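Zwischenbericht an die Stiftung Gerkness
Projekt: Reisanbau mit weniger Wasser, Versuchsfläche Pleltard
Berichtszeitraum: bis Ende August
Verfasser: Ottavio Pagano

Sehr geehrte Damen und Herren,

mit diesem Bericht informiere ich Sie über den Stand der Arbeiten auf der Versuchsfläche Pleltard. Der letzte Bericht wurde im Frühjahr geschickt, vor der Aussaat. Seitdem ist die Saison ein gutes Stück vorangekommen, und die meisten Punkte aus dem Arbeitsplan sind erledigt.

Die Fläche ist in fünf Parzellen geteilt. Zwei Parzellen werden wie üblich dauerhaft geflutet und dienen zum Vergleich. Auf den drei anderen lassen wir das Wasser zwischendurch ablaufen und fluten erst wieder, wenn der Wasserstand im Messrohr unter die festgelegte Marke gesunken ist. Die Messrohre wurden von der Firma Grorkis geliefert, leider mit einer Verspätung von zwei Wochen. Für die erste Phase haben wir deshalb nur Handmessungen, welche ich in der Tabelle gesondert gekennzeichnet habe.

Bis jetzt liegen 448 Ablesungen vor. Herr Bassi liest jeden Mittwoch zusätzlich von Hand ab, damit wir die Werte der Rohre kontrollieren können. Die Abweichungen sind klein, mit Ausnahme von Parzelle vier, wo der Damm an der Nordseite undicht war. Er wurde im Juli repariert. Die Werte aus den Tagen davor möchte ich in der Auswertung nicht verwenden.

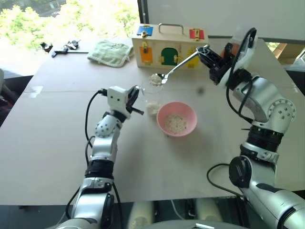
Warum wird der Ertrag erst im nächsten Bericht angegeben?

Die Ernte beginnt erst nach dem Ende des Berichtszeitraumes, und der Reis muss vor dem Wiegen getrocknet werden. Eine Schätzung vom stehenden Halm wäre zu ungenau, besonders bei der späten Sorte.

Zum Unkraut: Auf den zeitweise trockenen Parzellen ist der Aufwand höher als geplant. Wir mussten zweimal mehr jäten als auf den gefluteten, und dafür haben wir Stunden aus dem Posten Herbst vorgezogen. Ich bitte um Ihre Zustimmung zu dieser Verschiebung.

Zum Budget: Von der zweiten Rate sind noch 4.000 Euro vorhanden. Die Reparatur des Dammes hat 400 Euro gekostet und wurde aus der Reserve bezahlt. Die Rechnung der Mühle Lo Presti für die Probeverarbeitung ist noch nicht eingetroffen.

Nächste Schritte sind die Ernte der frühen Sorte, die Trocknung und danach die Bestimmung des Bruchkorns bei Lo Presti. Herr Ermanno Bassi bereitet die Probensäcke vor. Die Bodenproben nehmen wir nach dem letzten Ablassen des Wassers.

Für Rückfragen stehe ich gerne zur Verfügung, am besten vormittags.

Mit freundlichen Grüßen
Ottavio Pagano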